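Robotics Workshop, Unit 3: Picking Up Flat Objects in Simulation
Instructor: Conall Ó Dubhghaill
Lab assistant: Ciarán Hegarty

Reading before the lab: pages on grasp poses and approach vectors in the Gradstead course notes. Bring your joint limits worksheet from Unit 2.

In Unit 2 you moved the arm between fixed poses with nothing on the table. In this unit you choose a grasp for an object that lies flat and is longer than it is wide. The jaws have to close across the short direction. If they are turned the wrong way, they will hit the top of the object or push it along the table.

Work in this order:

1. Load the Bokarness room and reset the arm.
2. Read the object's position and its angle on the table.
3. Set the wrist rotation so that the jaws open across the narrow part.
4. Move to a point above the object and stop.
5. Lower the gripper with the jaws open. Leave a small gap between the fingertips and the table.
6. Close, wait for the force reading to settle, then lift.

Save a render at the end of step 5. You will need it for the report.
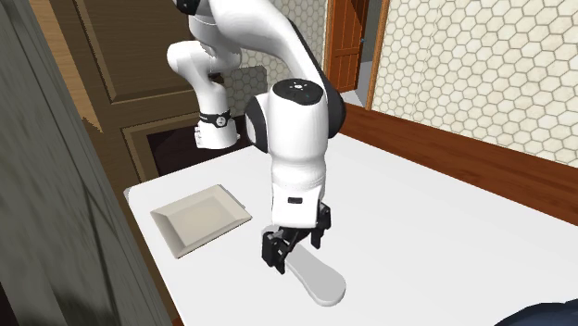 Figure 3.1. Gripper around the narrow part of the gray object. The left fingertip is just above the tabletop.

The object lies diagonally, so a wrist angle of zero will not work. Take the angle from the object pose and add the gripper offset. The most common mistake in April was adding the offset twice.

The wide end is a poor place to grasp. Check its width against the jaw opening before you try it, and write both values in your report.

Run the grasp 5 times from the same start pose, then 5 times with the object turned by 30 degrees. Record each run as held, slipped or missed. A run counts as held if the object stays in the jaws for three seconds after the lift.

Hand in your script, the results table and the saved render. Reports are due Saturday at 6 p.m. in the Rarix folder. Groups of two may hand in one report with both names on it.

Next unit: placing the object in the tray.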